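Praltthorpe House Gallery: The Kitchen Refit and Where the Food Went

Posted 17/05/2023

Praltthorpe is a two-bedroom rental house, and its kitchen had the same cabinets and counters for a long time. In March the old counters came out and new ones were ordered. The kitchen could not be used for storage or prep during the work, so everything in it had to be moved to other rooms. This page covers how the house was set up in the meantime, room by room.

The work was done in stages. The upper cabinets stayed where they were, the lower ones were replaced, and the floor was patched at the end. The total came to $3,059, including the sink and the faucet but not the paint, which was left over from the hallway. The counters were the largest single cost. The delivery fee was more than expected because the driveway is steep and the truck had to park on the street.

Some notes before the gallery entry.

Packing the kitchen

Dry goods went into boxes first. Cans and jars were packed low and kept to one layer per box so the boxes could be lifted. Flour, rice and pasta went into lidded tubs and were stacked in the hall closet. Anything open was used up in the week before or thrown out. Spices took longer than the rest of the pantry put together, mostly from checking dates.

Dishes were sorted into two groups. Most were wrapped and put away until the new cabinets were in. A small set stayed out for daily use: a few plates, bowls, mugs, one skillet, one saucepan and a cutting board. The small set got washed in the bathroom sink, which is shallow and does not drain fast. A plastic dishpan on the laundry counter was easier once the hose was connected.

The hall

The refrigerator was moved to the end of the hall on an extension rated for it. It blocked part of the linen closet door, so towels were kept in the bathroom for the duration. The microwave and the kettle went on a folding table next to it. Both could not run at the same time without tripping the breaker, and it took two trips to the panel before that was written on a piece of tape and stuck to the kettle.

The living room

Boxes went along the wall under the window. The labels faced out and listed the contents, with the room they would go back to. The coffee table was used for meals. A 1,000-piece puzzle that had been on it since winter was slid onto a sheet of cardboard and put under the sofa, where it survived.

The back bedroom

Fruit and vegetables were the hard part. There was no counter space left, the folding table was full, and the refrigerator was already crowded with things that had to stay cold. The back bedroom is on the north side and stays cool, so produce was laid out there to be sorted before it was put away. Plastic goes down first to keep the bedding clean. Leafy vegetables and carrots get plates, and round fruit can sit on the plastic as long as it is looked over for soft spots.

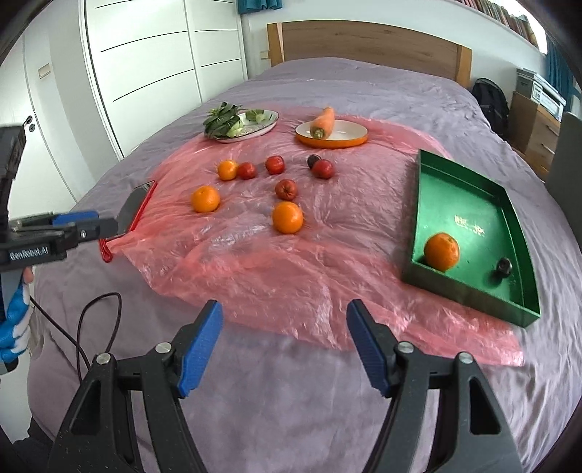
Back bedroom. Greens and a carrot on the two plates, oranges and red fruit on the plastic, green tray at the side.

The things to look for when sorting are the same as at any other time. Bruised fruit gets eaten first. Carrots keep longer with the tops off. Greens should go into the refrigerator the same day, wrapped in a dry towel inside a bag. Citrus can stay out for a week in a cool room. Wipe the plastic down and fold it with the clean side in.

Putting it back

The lower cabinets were level on the first try except for the corner unit, which needed shims on one side. The new counters were set the following day and left alone overnight while the sealant cured. Boxes were unpacked one at a time, starting with the everyday dishes. Five boxes turned out to hold things that had not been used in years, and those went to the donation center in Olent.

The cabinet layout changed slightly. Pans are now in the wide drawer by the stove, and baking sheets stand upright in the narrow space next to it. Fruit has its own shelf near the door. The cutting boards are still looking for a place and are leaning behind the faucet for now.

Remaining work: the toe kick under the sink, one outlet cover, and a second coat of paint behind the refrigerator. Pictures of the finished counters will be added to the gallery after the paint is dry.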